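We use cookies to remember your settings. Accept | Manage

Two arms at the Fladurside packing room
2020-07-23

The arms have been with us since February and we're still a bit giddy about them! Bagged pieces used to go hand to hand, up to 400 a shift. Now the Hanent team plans the work and checks it.

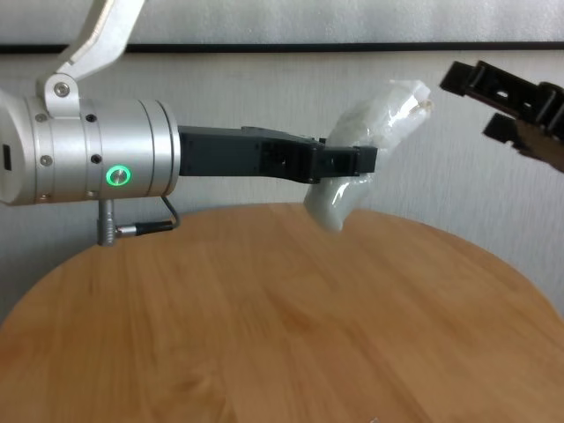
Left gripper holding, right one close by with its fingers open.

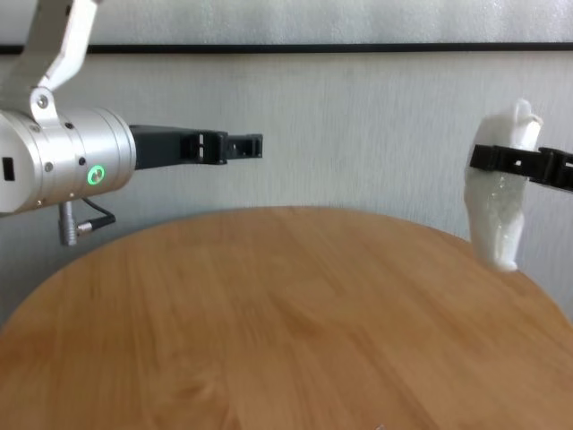

Bag on the right-hand side here, and the left gripper empty.

Kruger wrote in to say the evening crew's wrists ache far less, but they do miss the chatting.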